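Small items: table layout, box sizes and the put-away order

Anau Kitchen Store newsletter, February 3, 2024

The small-items table in the Awasthi room has been set up the same way since July, and the January stock check was the first one carried out entirely under the new layout. Montserrat Esteban has asked for the layout to be written down in one place. The notes below replace the sheet taped inside the cupboard door, which should be taken down and recycled.

Scope. The table handles loose utensils, cups, shallow trays and the small boxes they are stored in. Pans, baking sheets and anything with a cord go straight to the tall shelving and are not covered. Glass is handled at the sink end of the room.

Work surface. The tabletop is black, and pale or clear items show up well against it. Dark items do not. For those we lay down a sheet of plain white paper, large enough to cover the main sorting area. The paper lies flat and is not taped. Tape left a residue on the top last year that took two rounds of solvent to remove, and the finish is still dull in one corner. Replace the paper when it is creased enough to tip a cup. Ordinary flip-chart stock is fine. The coated kind sold for baking slides too easily and should stay in the baking drawer.

Boxes. The standard box for this table is the open one in pale, unfinished wood. It has thin walls and no lid. Marek Kuruc tested it through the fall against the Siko plastic bin, which is 30 cm long and holds more, but is deep enough that short spoons disappear under long ones. The wooden box won on visibility and lost on durability. Its top edges chip. A rough edge is acceptable if it does not catch on a cloth drawn along it; if it does, sand it lightly with the grain and wipe it down before putting it back into use. Do not varnish the boxes. We varnished a pair of them as a trial and the smell carried over to the silicone tools for weeks.

A box should come to the table empty. Half-filled boxes were the main source of errors in the January check, mostly items entered twice under different headings. If a box arrives with something in it, sort those contents first, then start the new batch.
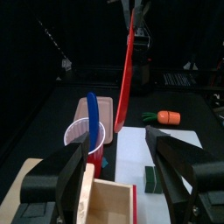 Cups. Clear plastic cups serve as upright holders during sorting. They are useful for spoons and other narrow tools that roll when laid flat, and the color of whatever is in them can be read from the side without lifting anything out. One long-handled item per cup is the limit. A second handle moves the center of gravity far enough off the base that a light cup will go over, particularly where the paper ends and the level changes. Cups with a split in the rim go in the recycling and are not kept for dry goods.

Trays. Shallow trays with raised edges stay at the back of the table and lie flat. They are meant for pieces still waiting for a decision: unmatched lids, measuring spoons off the ring, parts of something nobody has identified. A tray is not storage. Whatever is in it at the end of a session is either assigned a box or written on the query list, and the tray goes away clean.

Spatulas and long spoons. These are sorted last, by overall length. The cupboard drawer has an internal width of 70 cm, so length only matters for the boxes, where a long tool standing at an angle takes up the space of several short ones. Check the joint between head and handle on every two-part spatula. Bend the head gently to each side and look for a gap. If one opens, the spatula is withdrawn. One-piece tools need only a look at the edge for nicks and melted spots.

Color. We do not sort by color and would ask people to stop doing it. Several members have been grouping red tools together and blue tools together, which looks orderly in the drawer but separates sets that were lent out as sets. The inventory lists function first, then length, then material. Color appears in the notes column and is there to help with identification only.

Put-away order. The sequence that gave the fewest errors in January was:

1. Clear the trays and write up the query list.
2. Move short items into the wooden box, handles all facing one way.
3. Empty the cups one at a time into the box or the drawer.
4. Lay long tools in the drawer.
5. Stack the cups, then the trays, and lift the paper last.

Step 5 is the one most often done early. Lifting the paper while cups are still standing on or near it has caused most of the spills on record, including the one in which a batch of cake testers went behind the radiator. Three of those were recovered. The rest are still listed as missing — please report any that turn up when the heating is serviced.

Labels. Boxes are labeled on the short end, at the top, in pencil. Adhesive labels do not hold on unfinished wood and pull fibers away when removed. Trandance, who share the corridor with us, have offered their label printer, and it will be used for the plastic bins only.

Cleaning. Wooden boxes are brushed out dry. If something sticky has been in one, use a damp cloth and leave the box on its side with the open face toward the room, away from the radiator, until the next day. Cups and trays go through the normal wash. The tabletop is wiped with plain water and dried right away, as streaks on the black finish are hard to tell apart from scratches during inspection.

Open points. Marek is looking at whether a slightly deeper wooden box would take the medium whisks, which at present have no proper place and move between the drawer and the windowsill. He would like to hear from anyone with access to a table saw. Montserrat has the query list, currently 2 pages, and will go through it with whoever is on the next sorting session. Items still unidentified after that will be offered to members from the shelf by the door. Corrections to these notes can be left in the Anau folder or given to either of them in person.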